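The Shared Kitchen: Dishes, Drawers and Other Disputes

Looked after by Despina Dobre, who can be found at the kettle most mornings before 9.

Where do I put my plate when I've finished lunch?

In the dish drawer under the counter, to the right of the sink. Pull it all the way out, stand the plate up between the tines and push it back in. Plates laid flat take up the room of four, and mugs want to go mouth down or they come out holding a small grey pond.
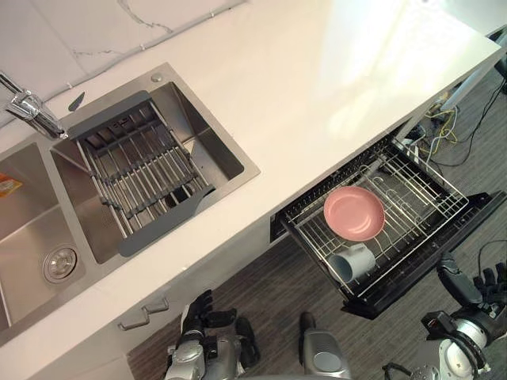

Can't I just leave it in the sink?

You can. So did everyone last winter, and we ended up with 16 forks under a single frying pan. Scrape it, rinse it, find it a home.

What's the rack across the sink for?

Things that don't go in the drawer, or that you'll want again by three o'clock. It sits over one bowl of the sink and leaves the other free for washing. It lifts off if you need both.

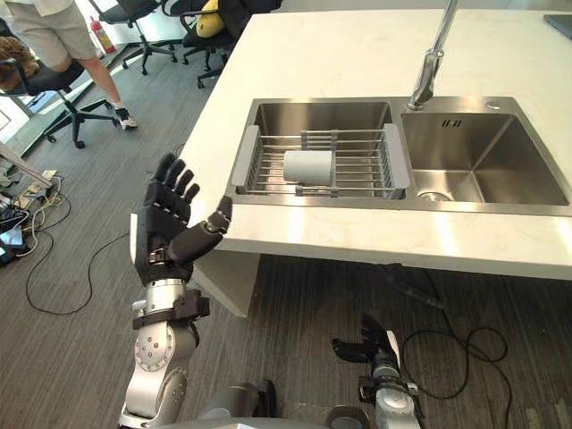
It's a drying rack, so whatever you put on it should be clean first. A mug with a colourful past will stay that way no matter how long it sits there. Tip cups so they drain, and collect yours before you go home – Bradley Kettle (yes, we know) has adopted more than one.

Does plastic go in the drawer?

Hard plastic, yes, if it says so on the bottom. Thin takeaway tubs come out a new shape. If in doubt, wash it by hand.

How should bowls go on the rack?

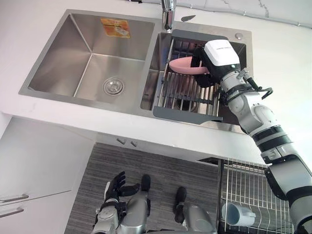 Bowls are the greediest thing we own. Set upright they collect drips from everything else, and set flat upside down they trap the steam. Lean them on their side across the rods, the way the pink one is, and you can usually fit another in behind. Please don't stack them, however tidy it looks.

Who do I tell if something breaks?

Aurel Ursu, extension 177. He'd like to know before he finds it with his foot.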